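件名: Re: [gripper-users] 右手側のみ姿勢が飛ぶ件(再現条件の追加報告)

Gulteroのハンドヘルドグリッパを使っている者です。先週の投稿への返信を兼ねて、こちらで再現した内容をまとめます。結論を先に書くと、当方の環境では原因が二つ重なっていました。一つはマーカーキューブの取り付け部の緩み、もう一つは右側ケーブルの張力です。

> 両手持ちでトレイ内の物品を扱う作業を記録しています。
> 右グリッパの推定位置が、指先をトレイの底へ向けた
> ときに限って数センチ跳びます。左では出ません。
> Sulleyのログには欠落の警告がなく、再生して初めて
> 気づきました。キャリブレーションはやり直し済みです。
> 記録済みのエピソードが3,000件ほどあり、全部捨てる
> べきか判断できずにいます。
> 同じ症状の方はいませんか。

警告が出ない点は同じです。Sulleyの欠落警告は、マーカーが1面も検出できないフレームが連続した場合にだけ出ます。検出はできているが姿勢解が誤っている、という状態は警告の対象外です。1面しか見えていないときは平面姿勢の曖昧性が残るため、反転した解が採用されることがあります。手首を倒してキューブの1面だけが頭部カメラに正対すると、この条件に入ります。

まずこの反転を疑い、再投影誤差を面ごとに出力しました。反転で説明できる跳びは確かにありましたが、全体の半分に届きません。残りは複数面が検出されているフレームで起きていて、しかも跳んだ後に元の値へ戻らず、ずれたまま推移していました。計算側の問題であれば次の良好なフレームで戻るはずなので、物理的にキューブが動いていると判断しました。

取り付け部を分解したところ、右側のキューブを留めるねじのうち、指に近い側が緩んでいました。手で軽くひねるとヨー方向に遊びがあります。左側も同じ日に組んだものですが、遊びはありません。左右の違いとして残るのはケーブルの取り回しです。
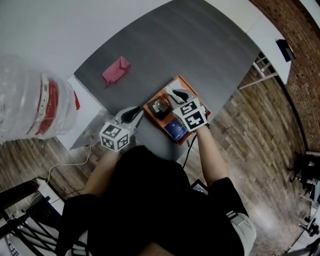 トレイ作業中の両グリッパ。右側の黒いケーブルはトレイ右縁の外を通り、床方向へ下りている。

当方では右のケーブルをテーブルの縁から床へ落としています。トレイの奥へ手を伸ばすとケーブルの余長がなくなり、コネクタ経由で取り付け部にモーメントがかかります。ケーブルをわざと短く固定し、トレイの手前と奥を往復させる試験では、5往復目までに遊びが再発しました。前腕側でクランプして余長を持たせると、同じ試験では再発していません。ただし試験は4回しか行っておらず、統計的に何か言える数ではありません。

当面の対策は次のとおりです。

・キューブ固定ねじに中強度の緩み止めを塗布し、ねじとキューブにまたがる合いマークを入れる。
・右ケーブルを前腕でクランプし、腕を伸ばしきった姿勢で張らないことを確認してから記録を始める。
・各セッションの最初と最後に、両グリッパの指先を治具の同じ点に当て、その位置を残す。最初と最後の差がしきい値を超えたセッションは自動で保留にする。
・1面検出のみのフレームにフラグを付け、学習用の書き出しから外せるようにする。

既存データの扱いですが、全数破棄は不要と考えます。当方でも3,000件を対象に、Colladoの後処理で左右の指先間距離を調べています。両手で同じ物をつかんでいる区間では、この距離が物品の寸法とほぼ一致するはずで、段差状に変わったところが緩みの発生点の候補になります。それ以前の記録は残し、以後の記録は締め直した時点まで保留にしました。両手把持の区間がないエピソードにはこの方法が使えないため、前後のエピソードの判定を引き継いでいます。精度は保証できません。

安全面で一点補足します。ずれを含む軌道を実機で再生すると、指先がトレイの底やテーブル面に食い込む方向へ指令が出ることがあります。当方では低速再生中に接触力の上限で停止し、指の付け根に擦り傷が付いた程度で済みましたが、通常速度であれば破損していた可能性があります。保留分が片付くまでは実機再生を止め、Cluka上での干渉チェックを通した軌道だけを流すことを勧めます。

未解決の点も書いておきます。Sulleyの姿勢解に前フレームとの連続性の制約を入れると反転は減りますが、速い動作で追従が遅れます。重みの目安をお持ちの方がいれば教えてください。また、キューブの取り付け部をねじ留めから圧入に変えた例があれば、交換時の再現性も知りたいところです。

元の投稿者の方へ。可能であれば、電源を切った状態で右のキューブを軽くひねり、遊びの有無を確認してもらえますか。遊びがなければ当方とは別の原因なので、面ごとの再投影誤差のログを見せていただけると切り分けが進みます。月曜の午前中は治具の測定で返信が遅れます。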